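Left arm freezes when the gripper gets near the bowl, right arm keeps going

Opened 22/07/2022
Product: Stekevico dual arm bench kit
Software: Hivitz controller, current stable release
Grippers: Priltonano parallel jaw, one per arm
Site: Janjua test kitchen bench
Severity: I picked "high", more on that further down
Status: Solved by poster, one question still open

Hi all. I searched the forum before posting and found two threads that sounded like mine, but both ended with "never mind, reinstalled" and I've already reinstalled, so I'm starting a new one. It got long. I've been adding to it as I went along, and I left the wrong guesses in so you can see what I already tried.

Short version: we run a table clearing routine. The left arm deals with the bowl and the rack, the right arm deals with the plate with the lemon on it and the tray with the bread. Somewhere in the left arm's approach to the bowl it stops dead with a joint communication timeout. Fine, arms fault, that's life. The part that scared me is that the right arm did not stop. It carried on with its own half of the program as if it had the bench to itself, and I had to hit the e-stop.
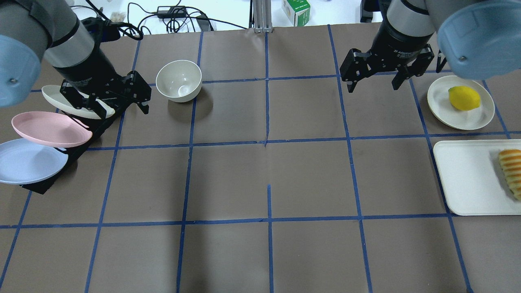 5 min read

So that's the layout, with the left gripper by the bowl, pretty close to the spot where it likes to quit. The blue tape on the brown paper is our grid. It's hand laid and a bit wobbly, so please don't use it to work out coordinates, the real ones come out of the calibration file.

What the log says when it happens

The controller writes the same two lines every time. First a warning that the left arm missed its heartbeat, then an error saying the bus timed out after 200 ms. After that the left arm holds position with the brakes on. There's nothing at all in the right arm's log, which just lists the next waypoint and the next one.

It doesn't happen every run. I set up a loop of 50 approaches with the gripper open and no grasping, just in and out, and went through the log afterward. The faults came in bunches. I'd get a long clean stretch, I'd start feeling good about life, and then several in a row.

Wrong guess number one: temperature

The bunching made me think heat. Fault, cool down, run again, fault. The wrist motor on the left arm was reading 68 degrees C at one of the stops, and I got very excited about that and spent most of an afternoon with a desk fan pointed at it. The number came down nicely and the faults kept coming at the same rate. Then I looked up the right arm's wrist and it was reading nearly the same thing. So, no. If your wrist runs warm, mine does too, and it doesn't seem to mind.

Wrong guess number two: the rack

The plate rack stands right under the left arm's working area, with the plates leaning in it, and I wondered whether the gripper was brushing the rim of the back plate and the collision check was misreporting itself as a timeout. I raised the approach height and ran it again. Same fault. I took the rack off the bench completely, ran it again, same fault. I put the rack back, because without it the routine has nowhere to put anything.

I also tried it with the spoon in the bowl and without, which I'm a little embarrassed about, but at that point I was trying everything.

Wrong guess number three: software

Reinstalled Hivitz. Rolled back one release. Reinstalled again. Swapped the left and right arm IDs in the config so the controller believed left was right. The fault stayed on the physical left arm, and that was the first useful thing I learned in two days! I should have done the swap first. If you're reading this with a similar problem, do the swap first.

Getting warmer

With the software off the hook I started working by hand. Power on, brakes released in teach mode, log open on a laptop next to me, and I walked the left arm slowly toward the bowl. Nothing. I walked it back. Nothing. Then I rolled the wrist the way the program does on the last bit of the approach, and there was the heartbeat warning. I rolled it back and the warning cleared. I did that over and over like a kid with a light switch.

So it's the pose and not the position on the table. I parked the arm down at the near left corner, well away from everything, and tried the same wrist roll there. It faulted there as well, only less often. That pointed at the cables. When the arm is stretched out over the table the cables are pulled a lot tighter than when it's tucked in, and rolling the wrist takes up whatever slack is left.
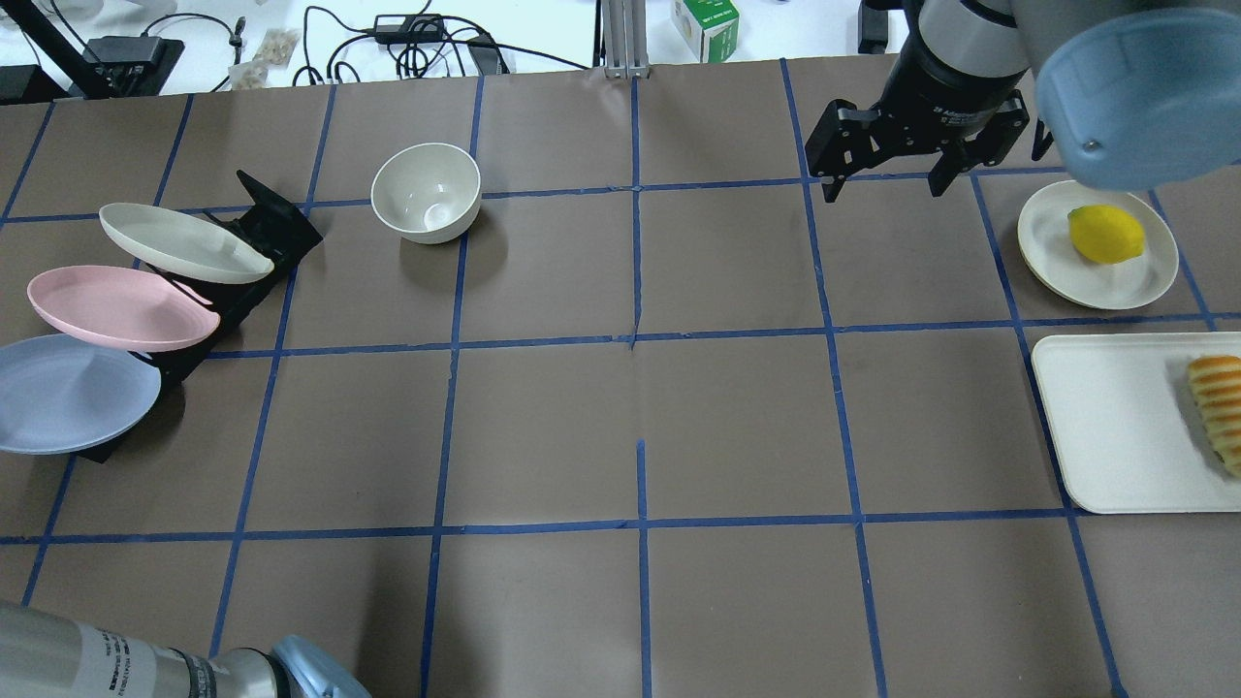 Right gripper open beside the lemon plate, left arm down in the near corner

Our cabling at the back of the bench is not pretty, I know. Please be kind. It grew over several months, and every time something new got added, its lead went on top of the pile.

What I found

I powered everything down, unplugged it, and traced the left arm's communication cable from the wrist back to the controller. At the base of the arm, where the connector goes in, the latch hadn't clicked. It was pushed in far enough to make contact and far enough to look right from above. With the arm tucked in it would work all day. Stretch the arm out, roll the wrist, and the connector backed off by 5 mm. I measured it with a ruler while I turned the wrist by hand with the other, which took a few goes.

I'm fairly sure it was me. I'd had that connector out the week before to swap the gripper, and I don't remember hearing a click. I don't remember not hearing one either.

What I changed

Reseated the connector and pulled on it to check the latch.

Added a clamp at the base so that any pull on the cable lands on the clamp and leaves the connector alone.

Gave the left arm a longer loop of slack before the wrist. The first loop was too generous and hung down where the gripper could have caught it, so I shortened it again.

Separated the communication cable from the power leads on that side. I doubt this did anything for the fault but it makes me feel better.

Then I ran the whole loop again, same speed, same poses, gripper open. No timeouts. I did a second loop with the real routine, bowl and all, and that was clean too. I've been running it since without a repeat, and I'll come back and edit this if that changes.

The open question (Stekevico folks, please read this part)

The cable was my fault and it's fixed. I'm still not happy about the right arm. These two arms share a table and their reach overlaps in the middle. If one of them loses its bus and locks up in the shared area, I want the other one to stop, every time, without me standing there with my hand on the button.

I dug through the Hivitz settings and found an option called linked stop. On our install it was off. I can't tell whether that's how it ships or whether somebody here switched it off while testing one arm on its own – both seem possible to me. With linked stop on, I pulled the left arm's communication plug on purpose (right arm moving slowly, bench cleared of people, e-stop in my other hand) and the right arm stopped. I tried it again with the right arm's plug and the left arm stopped. Good.

What I'd like to know:

Is linked stop meant to be off on a new install? If so, could the setup screen ask about it whenever two arms are configured?

Does it also cover gripper faults? The Priltonano units report on their own channel and I haven't found a safe way to test that yet. For now I'm treating the answer as no.

Is there a way to lock the setting so it can't be changed without the admin login? We have several people using this bench, and I'd rather not tape a note to the laptop. (There is currently a note taped to the laptop.)

I've attached both arm logs and the config from before and after the change. I left the severity at high for the linked stop question only. If a moderator wants to split that off into its own ticket, go ahead, just leave a link here so people who turn up with the timeout can find it.

Edit: yes, I checked the latch on the right arm too. It was seated properly.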